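Stone fruit, school lunches and the long way to Hamley

It has been one of those summers where the fruit got away from me. I say that every year, I know, and every year my sister rolls her eyes and reminds me that I'm the one who says yes to every box that gets offered over a fence. But this year was a proper glut. The old peach tree down the side of the house, the one I very nearly had taken out after we moved in, decided that all was forgiven and carried on as if it were trying to feed the whole of Hamley by itself.

I should back up a bit for anyone new (hello, and welcome, the kettle's on). We came out here from the city with two kids, a dog with opinions and no idea at all about gardens. The house was 597 metres from the primary school by my phone's reckoning, and that was pretty much the reason we bought it. The peach tree was a bonus, or so the agent said. For the first three summers it gave us curly leaves and a handful of hard little things that the birds didn't even want. I sprayed it with copper, I pruned it badly, I pruned it slightly less badly, and then I gave up and let the chooks scratch about underneath. I suspect the chooks did more for it than I ever did.

Anyway, peaches. We ate them over the sink for a fortnight. We ate them on toast with ricotta, which my youngest calls "fancy breakfast", and we ate them chopped through yoghurt until even I was a bit tired of it. Then I started bottling, using my grandmother's method, which is more of a mood than a recipe. She never weighed a thing. The closest I ever got to an instruction was "enough sugar that it looks like snow, but not a blizzard", and I still hear her voice when I tip the bag.

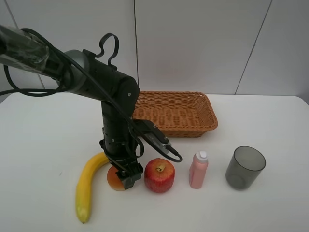 What I learned from bottling this year

The first thing is to pick your fruit a day or so before you think you should. A peach that's perfect for eating is already too soft for the jar, and you'll end up with something closer to jam. Delicious jam, mind you! But if you want those lovely halves sitting up in syrup, go for fruit that gives only a little near the stem.

The second is to slip the skins off before you do anything else. A minute in boiling water, then into a big bowl of cold water, and they come away in your fingers. Some varieties put up more of a fight than others, and ours is a cling stone, so I've stopped aiming for tidy halves and now just cut big wonky cheeks off the sides. They taste exactly the same come winter.

The third is something my neighbour told me — a clean tea towel folded in the bottom of the pot stops the jars from knocking about. I'd been using a wire rack that was never quite the right size and rattled so loudly that the dog would leave the room. The tea towel has changed my life, or at least my afternoons.

By the end of it I had 32 jars lined up in the hall cupboard, between the picnic rug and the Christmas decorations. I keep opening the door to look at them. My husband caught me at it twice and has very kindly said nothing.

And then it was back to lunch boxes

Of course, no sooner had I wiped down the last sticky surface than school was back, and with it the daily puzzle of what will be eaten and what will come home warm and squashed at the bottom of a bag. I have one child who would live on bananas and another who can't be in the same car as one. Apples are fine, but only whole for the big one and only sliced for the little one, and if the slices have gone brown then I may as well have packed her a shoe.

I've tried all sorts over the years. I had a colour-coded chart on the fridge at one point, and it lasted until March. These days I do something much simpler, which is to put the choices out on the table the night before and let them pick for themselves. It doesn't need to be much. A few pieces of fruit, something to drink, and a basket for whatever they turn their noses up at, so it goes back in the kitchen and not under the couch. 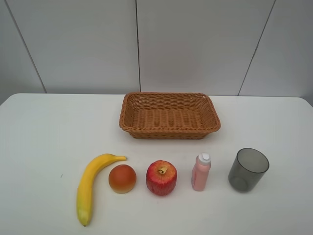

Banana, orange fruit or apple: take your pick.

I can't claim it works every time. There are mornings when the choice from the night before has become an outrage by seven o'clock, and we're all standing in the hallway with one shoe on, negotiating. But they do eat more of what they've picked, and there's less of me nagging, so I'm calling it a win for now.

The other favour I did myself was to stop buying the big bags at the supermarket and go back to the Nenell Road stall on the way home from swimming. It's a bit of a detour, and the car park turns to soup whenever it rains, but the apples are crisp and you can buy just the few you'll get through. Last time I came away with a bag of plums as well, after promising myself that I wouldn't look at another stone fruit until next year. They're in the fridge. I'm thinking cake, the upside-down sort with plenty of brown sugar, and if it turns out well I'll write it up for you.

In the meantime, if anyone has a good use for peach syrup, please leave me a comment. I've got two big jugs of the stuff, and there's only so much you can pour over ice cream before the children start asking for it at breakfast.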